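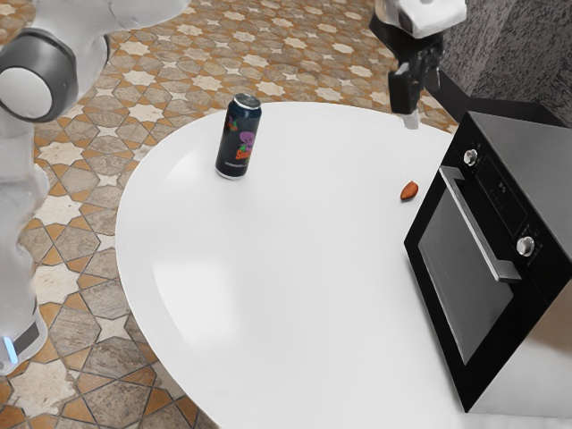 Round table layout, gripper raised and empty. Can near the far left rim, almond just off the corner of the oven.

19 Nov 2022, Bovesholm, upstairs bench

Long day with the table scene and a really good one! Writing it up while it's fresh so the Wekovmont kitchen people can read it before we go over there again.

Overnight batch in Drokamen finished before I got in. 393 runs, 81 failed. That's on the round white table only, small-item pickup and clearing, random start poses for the arm. I went through the failures with coffee and sorted them by where the item was lying when the gripper came down. 26 of them were small things close to the oven front. The rest are spread all over and I don't see a pattern yet, except that the glossy top keeps turning up in my notes. There's a big bright reflection on the lower left part of the table and a fainter one up by the can, and the item finder is less sure of itself near both. I'd like to try a duller tabletop material next and leave everything else alone.

The almond is my favorite test piece now. It's tiny next to the can and the oven, it's pointed at one end, and it lies at whatever angle it feels like. If the planner can bring the fingers down on that next to a big black box with a handle sticking out, I'll believe it about most of what gets left on a prep table.

Why we care about almonds at all, for anybody reading this from the other side of the hall: the Wekovmont kitchen resets its tasting tables between every group. Somebody clears cans and cups, picks up nuts and crumbs of this and that, wipes down, checks the oven is clear in front, lays out again. It's the same person for a whole shift, and it's a lot of leaning over. When we sat with the kitchen crew in March and asked what they'd hand over first, we were all set to hear "the lifting." They said the picking up. Lifting a tray is over in a moment. Bending across a table for bits, all day, is what gets them in the back and the shoulders.

So the plan changed on the spot and I'm still glad it did. The arm gets the picking up. Wiping stays with people for now, also anything with the oven door, also deciding what counts as trash. That last one is bigger than it sounds. One of the cooks pointed out that half of what's on a tasting table at the end looks like a leftover and is really somebody's sample that hasn't been written down yet. I had never thought of that. It went straight into the spec as a "leave it" list that the crew edits themselves, in plain words, on the kitchen tablet. They've already added things I would never have come up with.

What changes in the shift, as far as we've agreed it:

Resetter becomes table lead. Same person, same pay grade or better (the "or better" is still being talked through and I want it on paper before the arm is bolted down).
Table lead starts the clear, watches it, stops it whenever they like. No need to write up a reason for a stop.
Note taking moves to the table lead too. The cooks are thrilled about this, they've been doing it from memory after the group leaves.
Two people trained per shift from day one, so one can be out sick without the whole thing grinding to a halt.

The note taking piece is what I'm most excited about. The resetters have opinions! They see what gets finished and what gets pushed to the side, every single day, and until now there was no place in the work for any of that to go.

Worries the crew raised, copied here so they don't get lost. Will the arm swing toward someone reaching in for a can? Who gets called when it stops halfway with a group at the door? Does being watched by the arm's camera mean we're being timed? For the last one I said no and I want that in writing from Skoryk as well, since they host the logs. Followed up by email this afternoon. First one is a matter of speed limits and where the base sits. In the scene the base is on the left of the table, well away from the oven, which leaves the right side for people. We should tape that out on the real floor and have everybody walk it.

After lunch I went after the oven failures. First thought was the handle, it stands off the door on mounts at both ends and a finger could catch it. Checked the contact log and only a few of the 26 touch anything at all. Most of them just never commit to the grasp. So then I started looking hard at shiny surfaces up close. 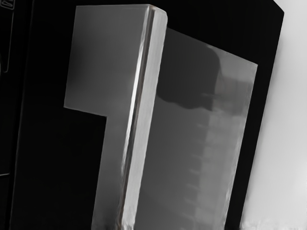 Close view, brushed-looking metal bar on the black body. Bright streak on its left edge, big gray reflective panel to the right.

Look at how that highlight behaves. Almost pure white in the upper middle, then it narrows and fades lower down. And the gray panel has a dark patch with a wavy lower edge, plus a mottled lighter band on the right with short pale streaks down it. If the item finder gets a view like this, it has plenty of edges to chase and none of them are things you can pick up. I haven't shown that this is what stops the grasps. It's a good suspect, though, and cheap to test.

Test for tonight: same starts as the 26, with the reflections turned way down on everything metal, then again with only the tabletop changed. If the first set comes good and the second doesn't, I've got my answer. If both do, I'll be happy and confused.

I should say the real oven at Wekovmont gets wiped constantly and is as shiny as anything, so dull metal in Drokamen is only for finding the cause. The fix has to live in the finder.

Small stuff:
Can stood up fine in every run I replayed, even with the arm passing close by. Want to try it lying on its side, they roll.
Floor tiles take ages to render and do nothing for us. Plain floor in the next batch unless somebody objects.
Ask the crew if they want the light strip on the base to mean something. They asked what it was for and I didn't have a good answer.
Bring the printed "leave it" list on the next visit, the tablet one is hard to read from across the table.

Batch is queued, bench is clear, scene file saved under today's folder with both material sets in it.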